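Shared Break Room – Safety and Cleanliness Checklist, with Comments

Site: Ornus building, second floor
Checked by: Zsófia Balogh
Copy to: Pallavi Prajapati, Gyula Hegedűs
Month: June

Marks used: OK = in order. FIX = must be repaired or changed before the next check. WATCH = still acceptable, look again next time.

1. Door and way out
1.1 Door opens fully and closes by itself – OK
1.2 Way to the stairs is free – FIX
Comment: Two boxes from Kocsis were standing beside the stairs door. They leave 85 cm of free width, and our rule for this floor asks for more. I spoke with Gyula and he will move them to the storage.
1.3 Exit sign is lit – OK

2. Walls and ceiling
2.1 Paint is whole, no flakes – OK
2.2 No water stains on the ceiling – OK
2.3 Wall surface can be wiped – WATCH
Comment: The walls were painted last year with the washable paint from Flakia. Please use only a soft cloth. With the rough sponge the paint becomes shiny in spots, and after this it can't be corrected without painting again.
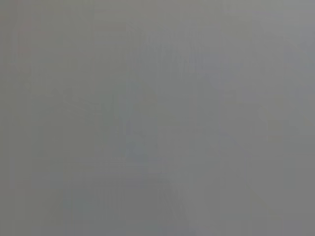

Can we hang the cleaning schedule on the wall with tape?
Please use the notice board in the corridor. The tape takes the paint with it when it is removed, and we had to repair one place already in the winter.

3. Electricity
3.1 Cords of kettle and coffee machine without damage – OK
3.2 No extension cord plugged into another extension cord – FIX
Comment: Found behind the refrigerator. I unplugged the second one and put it in the drawer with a label. Maja Nowicki will order a longer single cord.
3.3 Test stickers are valid – OK
Comment: The sticker on the Jukeo kettle is difficult to read but the number is 89, and it agrees with the list.

4. Table and chairs
4.1 Table stands firm, all screws are tight – OK
4.2 Table edge is smooth, no sharp places – OK
4.3 Tabletop is wiped after use – WATCH
Comment: In the mornings it is fine. After lunch there are sometimes sticky rings, also near the wall where the cloth does not reach so easily. Please pull the table a little forward when you wipe it, and push it back after.
4.4 Cups are not left near the edge – WATCH
Comment: We had one broken cup since the last check. Kinga Farkas swept the floor immediately, but small pieces were found later under the radiator. Hot drinks should stand well inside the table, above all when other people are passing behind.
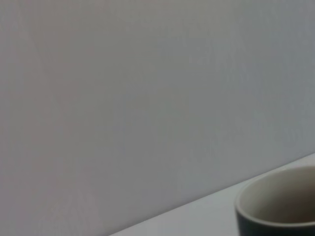
The same is valid for the counter beside the sink, where there is even less room. If you see a cup with a chip on the rim, don't wash it and put it back. Wrap it in paper and throw it in the general waste, not in the glass container.

5. Floor
5.1 Dry, no loose tiles – OK
5.2 Mat at the sink lies flat – FIX
Comment: One corner is turning up. I pressed it with a heavy book overnight and it came up again. A new mat is needed.

6. First aid and fire
6.1 Fire blanket is on its hook – OK
6.2 First aid box is complete – FIX
Comment: Burn gel is missing and only 2 large plasters are left. Pallavi has the order form.

Open points go to Maja. The budget for this round is 300 and the mat should be bought first, then the cord.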